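How I tracked down a gripper that kept closing too early

Sat 18 November
By the Wovar workshop blog

So my tabletop arm picked up a bad habit this month, and I figured I'd write down how I fixed it while I still remember the order I did things in. The setup is a Mekham arm with the stock two-finger gripper, running the Masholm controller software. If yours is snapping shut before it gets down to the object, this might save you an evening!

What I was seeing: I'd send a pick, the arm would come down nicely, and then the fingers would close on thin air a little above the target. Then the arm would lift, feel very pleased with itself, and carry nothing over to the drop spot. Worse, a couple of times it closed late on the next try and jammed a finger into the tabletop. That second part is why I stopped messing around and did this properly.

First, before you put your hands anywhere near it, hit the e-stop and pull power to the gripper too. On mine the gripper has its own supply, so stopping the arm doesn't stop the fingers (I learned this the pinchy way). Tape the plug to the bench so you can see it's out.

With the power off, move each finger by hand. You want the same light drag all the way through. Mine felt fine, so I checked the mounting screws, which were also fine, and then the cable where it bends at the wrist. Wiggle it gently and look for shiny spots in the jacket. 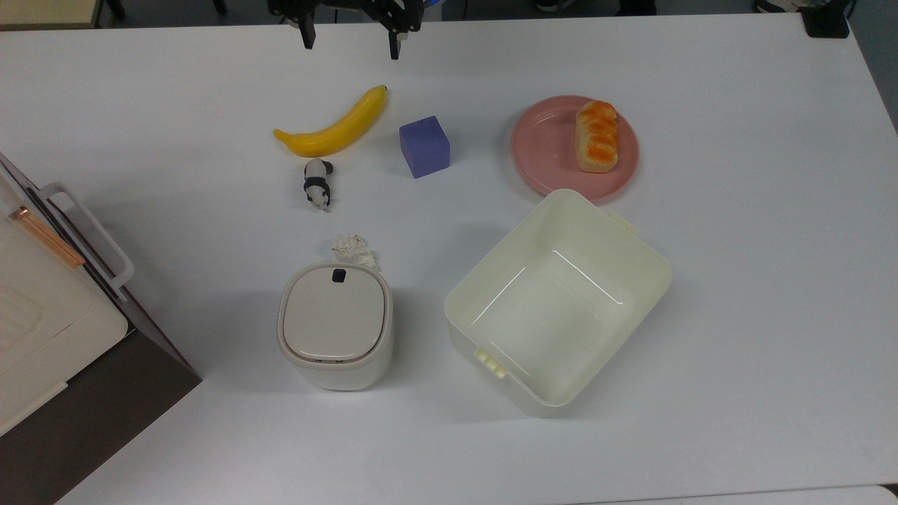

Next I plugged everything back in, stepped out of reach, and ran the pick at low speed with the log window open. Masholm lets you set speed as a percent, and I'd been running at 100 like a goof. Drop it to 22 and leave it there until you're done. Keep one hand on the e-stop the whole time, even when you get bored. Especially when you get bored.

The log is where it got interesting. The close command was going out on time, but the controller believed the arm had already arrived. There's a setting called arrival tolerance, in millimeters, and mine was 11. I must have bumped it up back when I was chasing a different problem (a timeout thing, long story) and never put it back. So any time the arm got within 11 mm of the goal it said "good enough" and closed.

I set it to 2, saved, and restarted the controller. Don't skip the restart! The new number shows on the screen right away but the old one stays in use until you do.

Then the late closing. That one was the gripper timeout, which was set to 2000 ms, so a missed grab could hang on and fire during the next move. I turned on "cancel on new motion" in the Phromma driver panel and that took care of it.

Run your easy picks first, then the light or squashy stuff, and only then bring the speed back up a bit at a time. I'm still at half speed and in no hurry. I did get one more early close last night, on a soft item, and I haven't figured out if that's the same bug or just me teaching a bad grasp height. If it keeps up I'll swap the wrist cable next.

Contact | Copyright Wovar | Back to top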